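Gindham support desk
Subject: Task "plug in" fails at the power strip
Product: Cusow arm software, household chores pack
Status: waiting for customer

Opened in September, 9:40

Hello. We test if the arm can do small chores at home and in our workshop in Fescombe. Wiping the table works well now. Plugging a lamp into a power strip does not. From 40 attempts only 7 were good. In most of the bad ones the plug touches the strip beside the slots and the software reports "contact lost".

I already did these steps:
– calibrated the gripper again
– lowered the approach speed
– restarted the controller, waited 45 seconds

The strip is white and it lies on a white surface, at an angle. I suspect that the edge detection has difficulty with this, mostly when the light is weak.

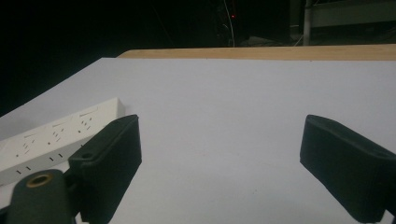 With a dark mat under the strip I made 3 more attempts and all were good, but this is too few to be sure. Also, a customer will not put a mat under every power strip in the house.

Reply from Ríos team

Thank you for the clear report. Please set the exposure to manual, add a lamp from the side and repeat the same 40 attempts without the mat. Send us the log file after.

Customer, 16:45

I will do it. One question – can the arm try a second time by itself after "contact lost"? A person also misses the socket sometimes and simply tries again.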